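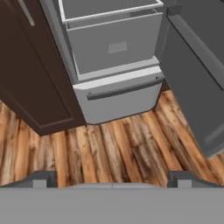

How many episodes does a task need before its success rate can be reported?

Each task needs 500 evaluation episodes under the Prado rules, all run with the same policy checkpoint. Pilot runs of 40 episodes are accepted for debugging but must not appear in a results table.

Reading time: 3 min

What counts as success on an opening task?

The joint must reach the threshold set in the task file and stay there for 13 consecutive control steps. A door that swings past the threshold and falls back is a failure.

May I remove episodes that crashed?

No. A physics error is logged as a failure unless the scene itself does not load. Scenes that fail to load are rerun with the same seed — and the rerun is noted in the log.

Which scenes are held out?

The Narura set has 115 kitchen layouts reserved for testing. Do not train on them, tune on them or use them to pick a checkpoint.

Can I change the friction or the gripper force?

Only in a separate run, labeled as modified. Default values ship with the Ondus configuration file, and the file hash goes in the report.

Do simulated results cover safety on hardware?

They do not. A simulated score says nothing about guarding, stop functions or contact limits. Those need their own risk assessment on the physical cell.

Last updated: November

Comments

flirent_user2: Does the hold rule apply to drawers too? Our Flirent wrapper only checks the last step.

Reply: It applies to drawers and doors. Checking the last step alone is not compliant.

mk_sim: Please post the old threshold values somewhere. We have reports that still cite them.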